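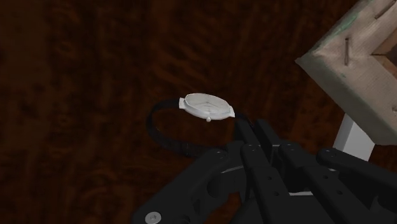
Listings notebook, Tusbridge office
24 March 2018

Okay, writing this up before I forget half of it. I spent the morning at the Kaewmanee house re-measuring everything, and I'm glad I did, even though Dennis told me I was wasting a perfectly good morning. The old listing sheet has the living room down as 17 feet on the long wall. I get 17 feet only if I start inside the fireplace bump-out, and no buyer is going to put a couch in there. From the wall proper to the window side it's closer to 15 and a half. So somebody at some point measured to the deepest spot and wrote that down, and it has been copied from sheet to sheet ever since (I found it on the January one too, same number, same typo in "breakfast nook").

So for this one I measured wall to wall at waist height, twice in each direction, and took the smaller number. The laser gave me fits in the back bedroom again. It doesn't like the mirrored closet doors at all — I got 59 feet for a room you could cross in four steps. Tape measure in there from now on. If anybody borrows the laser, please write down in here where it goes funny, so I can work out if it's mirrors only or mirrors plus my bad aim.

Basement: I left it out of the finished square footage. I know the sellers want it in. There's carpet and drywall and it's a nice enough space, but the ceiling under the duct run is low enough that I ducked without thinking about it, and I'm not a tall woman. I've put it on its own line as "lower level, partly finished" and I'll talk it through with Pornthip on the phone before the sheet goes out. She'll have opinions! She's selling it for her parents and she grew up down there, more or less, so I want to be nice about it.

Now the thing I really wanted to write about, which is the open house test.

Quick recap for Kanokwan, who missed the first part. In January we had a long grumble about sign-in sheets. People write nothing, or they write a phone number with a digit missing, or they write "just looking" in the name box. Duangjai's idea was to drop the sheet completely and put out a question card with one line on it: "What would you want to know before you came back?" Name and email at the bottom if they want an answer. I thought it was a bit cute, to be frank. But we agreed to try it at the same kinds of houses, same two-hour slot, same cookies (Ratree insisted on the cookies being the same and she was right to).

We had 29 visitors through with the cards and I have 17 cards back with something readable on them. With the sheet, at the showing before, I'd call it nine usable names, and one of those was a neighbor who wanted to know what we'd done about the raccoons. I don't want to oversell it. One house had better weather and the other had that awful parking. But I like it enough to keep going.

What people asked, from the cards, in no special order:

How old is the roof (lots of these)
What does it cost to heat in winter
Is the shed staying
Which school bus
Can the wall between kitchen and dining room come out
Has there ever been water in the basement
Why are they selling

That last one I never know how to answer on paper. Dennis just says "ask me in person" and gets them on the phone, which is sneaky and works for him.

The heating one bugs me. We should have the last 12 months of bills in the folder for every listing and we have them for about a third. I've asked Pornthip for hers. Gas and electric both, and the propane for the garage heater if she can find it. Ratree, when you do the intake on the next one can you ask right at the first meeting? People are in a good mood then and they'll go dig in a drawer for you.

Photos. We re-shot the kitchen and the front. For the front I stood across the road on the neighbor's side (I asked first) and got the whole porch in without the trash bins. For the kitchen I tried all the lights on, then all the lights off with the blinds up, and off is so much better. With the lights on, everything goes orange and the counters look dirty. I've been turning lights on for years! Anyway, lights off for kitchens that get morning sun, and I'll try it in a north-facing one when we get one.

The sheet itself: I redid it in Volteseo and it ate my line breaks twice. Save as you go. The trick is to paste the room list in as plain text first and then put the sizes in by hand. Dennis says there's a setting. Dennis has not shown me the setting.

Comps for pricing. I pulled three from Berolell Road and threw one out again, the one with the extra lot, because it drags everything up and an appraiser will toss it anyway. That leaves two that are fair and a third from the far side of the creek that I've marked with a question mark. Kanokwan, you sold on that side last summer, would you look at it and scribble next to my question mark? I don't know how much people really care about the creek. I think they care about the bridge.

One mistake to own up to. I told a couple on the phone that the septic had been inspected. It was pumped. Those are two different things and I know they are, I just said the wrong word while looking for my keys. I called back within the hour and fixed it, and I wrote them an email as well so it's there in writing. They were nice about it. I've now put "PUMPED, NOT INSPECTED" in big letters on the inside of the folder.

Left to do:

Call Pornthip about the lower level wording
Get the heating bills
New batteries for the laser, and maybe a square of cardboard to hold up against the mirrored doors and bounce it off that
More question cards, on thicker stock this time, the thin ones curled up by the coffee pot
Fix "brekfast nook" everywhere it has spread to
Ask Duangjai if she still has the stack of cards from her own showing, so they can go in the same envelope as mine

Lockbox on the side door sticks. Push up, then turn.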